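Looking after a gaming PC at home: dust, heat, cables and storage

28 May 2020

Most slowdowns in open-world games get blamed on the graphics card. Before you spend 400 dollars on a new one, clean the machine you have and look at where it stands. The jobs on this page need a screwdriver, a soft brush and part of an afternoon.

Where the case stands

Carpet is the worst place for a tower. The power supply usually draws air from underneath, and a thick pile closes off the vent. Put the case on a board, a low shelf or the desk itself. Leave a hand's width behind it and keep the front clear. A closed cabinet door will raise the temperature inside within a few minutes of loading a large map.

Radiators are the other problem. I moved my desk in December and forgot that the pipe ran behind it. The fans were loud for a week before I thought to feel the wall.

Cleaning the filters

Shut the computer down, switch off the power supply at the back and unplug it. Take the front filter off first. Many are held with magnets or clips and pull straight out. Rinse plastic mesh filters under lukewarm water, shake them and leave them overnight on a towel. Don't put a damp filter back in. Foam filters tear when wrung, so press them flat between two cloths.
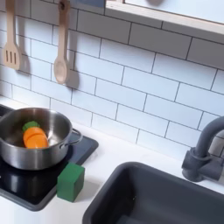

The fans come next. Hold each one still with a finger while you brush or blow it. A fan spun up by canned air can run past the speed it was made for, and the bearing suffers. Work from the top of the case down, and use short bursts with the can upright. If the can is tilted, cold liquid comes out.

Leave the heat sink for last. Dust packs between the fins on the side facing the fan, and it often comes off as one gray mat once the edge is loose. Tweezers help with the corners. If the fan has to come off, take a photo of the wiring first.

Do the filters every month if you have a cat or dog, and the whole case twice a year.

Cables

Loose cables in front of a fan are a common cause of a ticking sound. Use hook-and-loop strips, which can be opened again, and keep zip ties for cables you never expect to move. Behind the desk, fix the power strip to the underside with two screws and run everything up to it. Label both ends of each cable. Masking tape and a pen are good enough.

Controller cables fail at the plug. Coil them loosely in wide loops – never around the controller – and hang them on a hook.

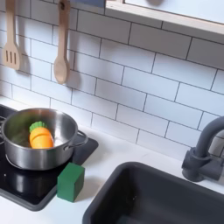

Kamran Lodhi

Controllers and keyboards

Turn the controller off and wipe it with a cloth barely dampened with isopropyl alcohol. A wooden toothpick gets the dirt out of the seam between the two halves without scratching. For a stick that drifts, clean around its base and recalibrate before you order a replacement part.

Keyboards should be unplugged, turned over and tapped. Pull the keycaps with a wire puller, wash them in warm water with a little dish soap and let them dry completely. Take a picture of the layout beforehand, especially if you have moved keys around.

Crumbs are easier to keep out than to get out. Eat before the raid, or keep a bowl and a pair of chopsticks at the desk.

Making room on the drive

Large worlds take up a lot of space, and old saves add to it. When I last sorted mine I found 2,445 screenshots and 412 save files from one campaign. The saves went down to seven. Keep the most recent, one from the start of each chapter and one before any choice you may want to replay. Copy the rest to an external drive before deleting anything, and load one of the copies to check that it opens.

Turn off cloud sync while you do this. Otherwise the files you delete may come straight back – or the deletion may be copied to your second machine.

Try to leave about a tenth of a solid-state drive free. Mods should go in a folder of their own with a text file listing what you installed and in which order. When a patch breaks something, remove the last one on the list and test again.

Noise at night

A buzzing case is often a loose side panel. Tighten the thumbscrews, then press on the panel while the fans are running. If the noise stops, stick a thin felt pad along the inside edge, clear of the vents. Rubber feet under the case help on a hollow desk. A frame rate cap will quiet the machine more than any of this, and in a slow game you won't see much difference at 60.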